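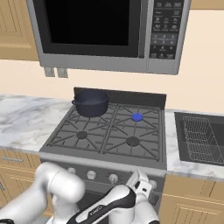 Look at the knob before you blame the arm, Floarea Cârstea told me when I posted a two-line version of this in the Clodum chat, so I've been looking at the knob all week and now I have a much longer version.

Stove knob spins like a fidget toy when the gripper lets go (Erberg kitchen in Esent)
Posted by tallpancake, 5/2/25
Tags: simulation, contact, kitchen tasks, safety checks

First off, I'm having a ridiculous amount of fun with this. I started with the Erberg kitchen pack knowing next to nothing, and now I have an arm that can find the rightmost knob on the stove, close two fingers on it and turn it. The first time it worked I made my whole family come and watch.

Then I ran a big overnight batch, 2132 episodes, and 694 of them were marked as successes. I was thrilled until I started playing them back. In a lot of the "successes" the fingers pinch the edge of the knob, slide off, and the knob takes off on its own. It goes past the target angle (65 degrees), keeps going, and some time later it drifts to a stop wherever it likes. The checker only asks whether the knob has gone past the target, so it says well done!

The other thing, and this one bothers me more, is that sometimes the arm is still leaning on the front of the stove when this happens. The wrist force shoots way up for a moment and nothing stops. My force limit is on, I can see it in the config. On a real stove that would be a bent knob at the very least, and maybe gas on with no flame, which is why I don't want to just shrug and filter out the bad runs. We hope to try the same task on real hardware in July.

What I've tried so far:
Slower approach speed. Fewer wild spins, but they still happen.
Rubberier fingers (more friction). Made it worse, which surprised me.
Deleting the pot on the back-left burner in case the arm was brushing it. No change, so I put it back.
A fresh install of Esent. No change.

Is this a contact problem, a knob problem or a me problem? Happy to post more logs, I have so many logs.

3 replies

marshgrass_ben
Had the same thing with a cabinet door once. Reinstall the graphics driver and turn the shadows off. Worked for me, the door stopped flying open. Good luck, cool project!

Comment from tallpancake: Thanks! Tried it just now with shadows off. It runs faster, so that's a win, but the knob still spins.

Comment from Sutanto: Drivers won't touch this one. Rendering and physics are separate in Esent.

Sutanto
Marked as accepted

Great write-up, and you're a lot closer than you think! I believe you have three separate faults that happen to show up together.

1. The knob has almost nothing holding it back. Open the stove file and find the joint for each knob. My copy of the pack had damping and friction both left at zero, and the joint type set to free turning with no stops. A knob like that is a wheel on a perfect bearing. Any little kick from a finger sends it around until the solver's own losses slow it down. Give it a small amount of friction, a bit of damping, and upper and lower stops. Start low and raise the friction until the knob stays put when you let go. Do this for every knob on the panel, or you'll be back here when you switch burners.

2. The kick comes from overlap. When the fingers close too far, they end up slightly inside the knob's collision shape, and the solver pushes them apart hard. That's where the spin gets its energy. It also explains why more friction made things worse – the push now has a better grip on the rim. Cut the physics time step in half and lower the closing force on the gripper. Turn on the collision view too, and see whether the knob's shape matches the part you see. If it's a coarse box, swap in a cylinder.

3. Your force limit is probably reading an average. In Esent the default wrist reading is smoothed over a window, so a spike that lasts a few steps gets flattened before the limit ever sees it. There's a raw channel. Point the limit at that, and make it end the episode as a failure. Please do this one before July, whatever else you skip. Then check how the real arm's own stop works and test it away from the stove, with the gas shut off at the valve. A limit that works in the simulator tells you nothing about the one in the controller.

For the checker, ask for more than an angle. I require the knob to be past the target, the fingers to be touching it while it turns, and the knob to be nearly still for a second afterward. Then rerun the scoring on the episodes you already have if you saved contacts.

Comment from tallpancake: This is fantastic, thank you!! Zero and zero, exactly like yours. I fixed the joints first and the free spinning is gone. The collision shape was a box. I have never been so happy to see a box.

Comment from tallpancake: Update on the force part. I picked one of the ugly runs, episode 629, and plotted raw against smoothed. The smoothed line never gets near the limit and the raw one goes straight through it. The limit is on raw now and that run stops where it should.

Comment from Sutanto: Lovely. Keep that episode as a test and run it every time you change the stove file.

Floarea Cârstea
Agree with all of the above, and I'm glad it was the knob, ha. Two small things to add.

Your training has been paid for cheating. If the policy learned from those scores, part of what it knows is how to flick the rim, and it may keep trying that on a knob that no longer flicks. I'd go back to a checkpoint from before the big batch, or start clean if you can spare the night.

Also, turn the knob back at the end of each run and score that as well. You'll want "off" to be the best-practiced move the arm has by the time there's a real burner behind it.

Comment from tallpancake: Starting clean tonight, with "off" as its own task. Will post the new numbers in the chat when they're in!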